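Xolalpa Shelf Chores: data card and README

Version 9, maintained by Rocío Maldonado

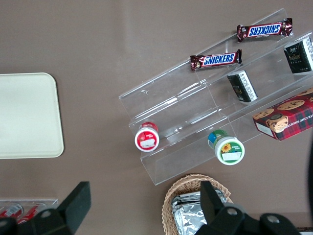 Can a robot restock a snack shelf without a person standing by?
For a short stretch, with goods it has handled before and a shelf that hasn't moved, it can. We would not leave one alone for a full shift, and we don't know of a shop that should.

What is in this set

431 recorded attempts at small counter chores: taking an item from a tiered stand, putting one back, moving goods between a stand and a tray, picking out of a basket. All of them come from a two-finger gripper with a camera near the wrist. Items are ordinary packaged groceries such as Snickers bars, boxed shortbread and small jars. Clear acrylic stands were used on purpose. They are common in shops and they are miserable for depth sensing.

Recording was done at the Triltport bench in August. Labels were gone over later by hand, and this card was last edited Jan 28, 2018.

Why we are putting it out

Mostly irritation. The demo videos that vendors send us show one item, one pose and a cut before the arm has let go. Skineck, our own planner, looks great under those terms too. Put a foil-wrapped thing in a wicker basket next to it and the conversation changes. We wanted something to point at when a customer asks if they can drop the night stocking crew next year.

How success is marked

An attempt counts as done only if the item ends up where the task said, the right way up where that matters, with its neighbors still standing. Dropping it in from above and having it land well is marked "lucky" in the outcome column. Please don't merge "lucky" into "done". Two groups have already asked to, and the answer is no.

If a person touched anything on the table, the attempt is marked "helped", even if all they did was nudge the stand.

Files

attempts.csv has one row per attempt: task, item type, outcome, notes
frames/ holds the wrist camera stills
labels/ holds item outlines, drawn by hand
skalari/ holds configs for the Skalari loader, which needs 10 GB free to unpack

Known problems

The outlines are poor wherever one clear divider crosses another. Lettering on some boxes runs past the edge of the still, so don't use this set to judge text reading. Lighting hardly varies. In 13 attempts the notes column is blank and we can't reconstruct what went wrong.

There are no shoppers, no children and no spills. Any number you get here will be better than the one you get in a store.

Questions and corrections go to Rocío through the issue tracker. Include the attempt number.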